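How Does a Robot Learn to Tidy a Bedroom?

Think back to when you learned to tie your shoes. Somebody probably sat down beside you and showed you the loops, slowly, and then showed you again, and then let you have a try with your own fingers. You didn't get it the first time, and that was fine. By the time you could do it without looking, you had seen it and done it more times than you could remember.

Robots that learn are a bit like that, only they need a great deal more showing. At the Zinodance workshop, a small team is teaching a robot to do chores around the house, the sort of thing you may be asked to do before dinner – put this on the shelf, take that off the shelf, move the bowl over. The team's word for one complete showing is an "example." One example might be a robot's hand moving an apple from one spot to another, start to finish, and it is usually over in less time than it takes to brush your teeth.

So how do you show something to a robot? You can't just wave your arms in front of it and hope. Kenta Ueda, who has the steadiest hands on the team, wears a pair of special gloves and a belt with sensors in it. When Kenta reaches out, the robot reaches out. When Kenta closes his fingers, the robot closes its fingers too. All the while, a computer is writing down what the robot's cameras see and how far each of its joints has bent. Later on, the learning program studies all those notes and looks for what they have in common.

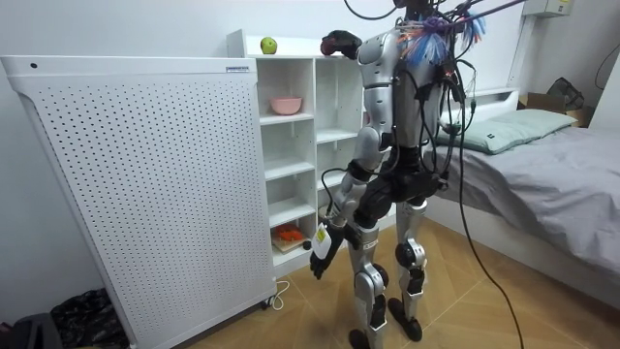

Why can't the robot learn from just one example?
Because one example only shows one way for things to be. If the apple was near the corner of the shelf that time, the robot might think apples are always near the corner, and it would be very confused by an apple in the middle. It needs to see lots of small differences before it can work out which parts matter.

That is why the team keeps changing things on purpose. They slide the apple over a little, or swap it for something else, or start the robot a step farther back. Sometimes they close the curtains so the room is darker. Pin-yu Peng plans all of these changes on a big chart, and she is quite strict about it (she has to be, or everyone would put the bowl in their own favorite place every time!).

For the first shelf chore, the team recorded 583 examples in April. That sounds like plenty, doesn't it? But then Tuva Blomqvist watched every one of them on her computer, with a large mug of tea, and took out the ones that wouldn't make good lessons. In some the apple had rolled away. In others Kenta had sneezed, and so the robot had sort of sneezed too, with its whole arm. When Tuva was finished, 87 examples had been set aside.

Mistakes aren't always thrown out, though. If the robot misses the apple, stops, and tries again nicely, Tuva often keeps that one. It shows the robot what to do when something goes a little wrong, and you can imagine how useful that is in a real bedroom, where there may be socks and books and a cat.

After that comes practice. The computer goes over the examples again and again, usually at night, and in the morning the robot gets to try the chore with nobody wearing the gloves. The team watches closely and writes down which parts look wobbly. Then it's back to the gloves for more examples of exactly those parts.

You can try this at home with a friend. Pick a simple job, like putting a spoon in a cup, and show it without saying a word. Then move the cup and see what your friend does.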